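## 3. Planning your station before you order

Set aside one afternoon for this section. It's the fun part – you get to see your whole setup on paper before you spend anything on it! These steps cover one Fonard station with a hand-held gripper. If you're planning several, work through them once per station.

1. Measure the table you already own. A plain wooden top is a great place to start, and you may not need to buy a bench at all.
2. List every tray and cup your task uses. Put clear plastic items on their own line, as you'll want to test those under your own lights.
3. Mark the floor position of each stand and tripod, then measure the cable path from there to the table. Add 5 feet to each run.
4. Open the gripper fingers fully and compare the gap with your widest item. Do this before you order spare fingers.

Table, trays and hand-held gripper:

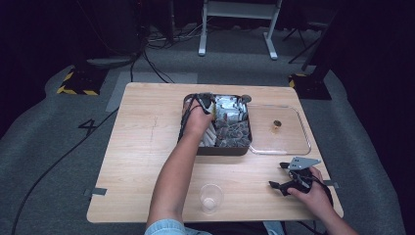
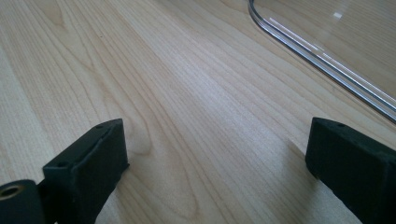
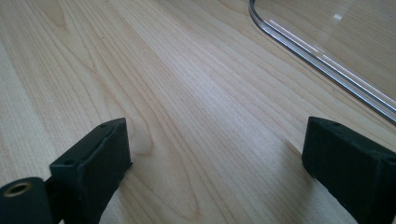 5. Fill in the budget sheet. Split it into "needed on day one" and "can wait." Our Toledo station came in at $737 for table, trays, tape and cables, with the gripper budgeted separately.
6. Add a line for wear parts. We keep 9 spare fingers on the shelf and love having them there.
7. Send the finished sheet to Hauwa Tamuno at the Bundodbridge office. Allow 14 days for a quote.

**Note:** Small props are cheap, so buy plenty! Foil packets and paper cups get crushed with use, and a fresh supply keeps your sessions moving.

**Note:** Sites ordering through Flaltdale should put the delivery address on page one of the sheet. Stands and cables ship in separate boxes.

**Caution:** Don't stretch a cable to save the price of a longer one. A tight cable pulls on the connector every time the operator reaches across the table.

**Caution:** Keep walkways out of your cable plan. If a run has to cross one, add a floor cover to the budget now.

Once your quote is approved, go on to Section 4, "Unpacking and first power-up."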